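We picked fruit sorting for our May project because everybody in the group has packed a lunch, and we figured it would be easy. Wrong, and so much fun!

## The setup

Svenja Brunner chose the materials: a red cloth for the fruit side, a navy cloth opposite, and a clear plastic container with a thick rim. We practiced with strawberries and small dark berries first. Our worksheet from the Hunduveck workshop has space for 298 placements, and we filled every line by Tuesday.

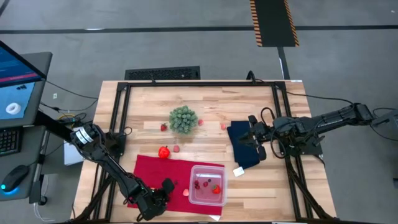
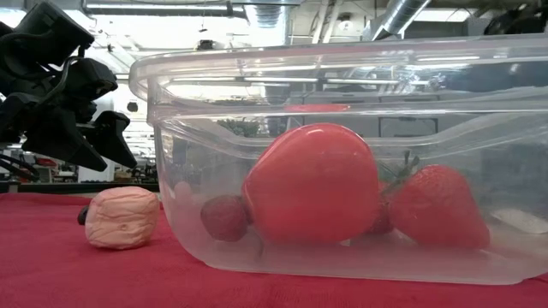
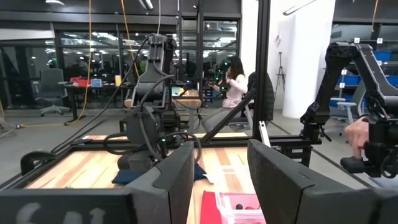 ## What we learned

Small pieces are the hard part. A berry near the wall takes more care than a strawberry in the open, and the order matters a lot – big things first, and the little ones end up in the gaps where you can't get at them. Corentin Pons wanted small ones first from day one and he was right (sorry, Corentin).

The clear plastic was a great choice. You can check the contents from the side without leaning over the top, though the cloudy part near the base makes dark fruit harder to tell apart.

## Next steps

- Repeat all 298 placements with the small pieces first
- Try 8 pieces per round
- Flatten the red cloth before each round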